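The Tustar workshop is up a flight of outside stairs behind a tile shop, and the kettle is on before I have my coat off. My host has been building the machine they call Greker for two winters now, on evenings and the odd wet Saturday, and likes to talk while clearing a chair.

The idea is simple enough to say. Old office computers come in by the vanload, and Greker is meant to help take them to bits: lift out the memory, free the drive, put each part in its own place. "Anyone with a screwdriver can do it," says my host, pouring. "It's doing it all afternoon that wears you down. My wrists were the start of all this, really – I'd strip 10 in a day and then I couldn't open a jar."

The arm came second-hand and the worktable is slotted aluminium, which my host thinks is the best money spent on the whole thing, because you can bolt something down, decide you hate it, and move it along before supper. The total so far stands at £2445, and that includes a first gripper that was, I'm told, a mistake from beginning to end.

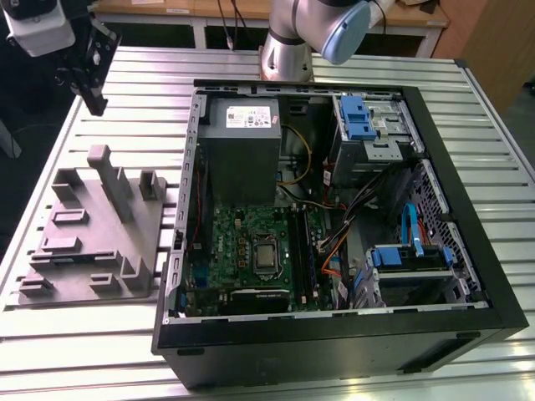 Drerkarell, the group's other regular builder, reckons the picking up was never the hard bit, and that they lost most of last winter to cables, which flop about and never lie the same way in any two machines. My host laughs at this and doesn't argue. "A hard drive is lovely, it's a box, it stays a box. A cable is a different animal! We still move a lot of them aside by hand, and I'm not ashamed of it."

What about the tray of blocks and stops? My host is fond of that, and brings out a folder of drawings to show me how the layout has changed. The current one is called Sitompul, after nothing in particular, and it is meant to hold parts square so the arm knows where to find them again. "You can spend a month making a robot clever," my host says, "or you can spend an evening making a good corner for it to push things into. I've done both, and I know which I'd do first next time."

We talk for a good while about catches and clips, and which makers think of the person who has to open the case later. There are 127 entries in the notebook, one for each case they've tried, with remarks such as "stiff" and "never again" – I could happily have read the lot. The next job is a better way of holding the case still, and they hope to have that fitted in November, if the weather lets them keep the door open while they're cutting metal.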